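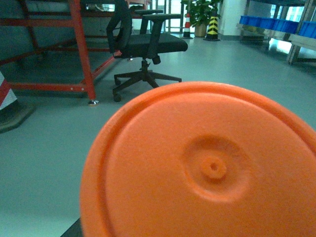
I finished a novel in translation last week and did the thing I always do, which is go online to see what everybody else thought. Big mistake. Half the reviews were some version of "the prose felt flat, but maybe that's the translation." One star off for the translation! From people who, as far as I can tell, don't read a word of the original language!

I don't read it either, so I'm in no position to be smug. The book is Husix, by Masanobu Nomura, put into English by Hala Khasawneh, and I liked it a lot, and parts of it are flat. Whole pages of a man checking the water level in a tank and writing it down. My first thought was the same as everybody's — something must have been lost. Then I got to the chapter where his sister comes to visit and the sentences go long and loopy and sort of drunk, and I thought, well, Khasawneh can clearly do that when she wants to. So the tank pages are flat on purpose, or at least they're flat because Nomura made them flat. Why was I so ready to give him the credit for the good chapter and hand her the blame for the dull ones?

I think we do it because it lets us off the hook. If I'm bored by a book that won prizes in another country, either the prize people are wrong or I'm missing something, and both of those are uncomfortable. Blaming the translator is so much easier. She's right there on the title page in small type and she isn't going to argue.

My friend Akua Tetteh runs the book group I go to (when I've done the reading, and sometimes when I haven't), and she has a rule that you can't say "lost in translation" unless you can point at a sentence. I used to think this was a bit schoolteachery. Now I'm a convert. We did Oltedgate, the Kanako Fukuda one, and somebody complained the dialogue was stiff, so Akua made us find the stiffest line in the book. It was on page 41. It was a teenager talking to her grandfather at dinner, and once we'd all looked at it for a minute, of course it was stiff. They hate each other. She's being polite at him like a person throwing plates.

Now, I'm not saying translators never get it wrong. I gave up on an old paperback of Pollosmont because everyone in it said "I shall be obliged," including a small boy who had fallen in a ditch. There's bad work out there, same as there are bad plumbers. And jokes do suffer, and so do puns, and anything that depends on which of several words for "you" a person picks. I believe all that. I just don't think you can smell it from the couch with only the English in front of you, and a review that says you can is a review of a book the person is imagining.

The other thing that bugs me is the opposite kind of review, the one that raves about an author's "crystalline sentences" and doesn't mention the translator at all. Whose sentences do you think those are? Every comma in there was picked by someone. If a book runs to 1048 pages, somebody sat and wrote 1048 pages. I read an afterword by Masaru Shibata where he talks about spending a whole January on the first paragraph of Ueda and then putting back his original version, and I've thought about that poor paragraph ever since. It's a description of a staircase. I went back and read it again and it's a very good staircase.

So what would I like? Names on the front cover, for a start, in type you can read without tilting it toward the lamp. A translator's note, even a short one, even if it's only two pages at the back grumbling about verbs, and I promise I'll read it. And from reviewers, me included, a bit more willingness to say "I was bored by this" and leave it there.

Anyway, Akua wants Husix for the next meeting and I've already been told I have to bring a sentence. I'm leaning toward one from the tank pages, the one where he writes down the same number as the day before and goes to put the kettle on.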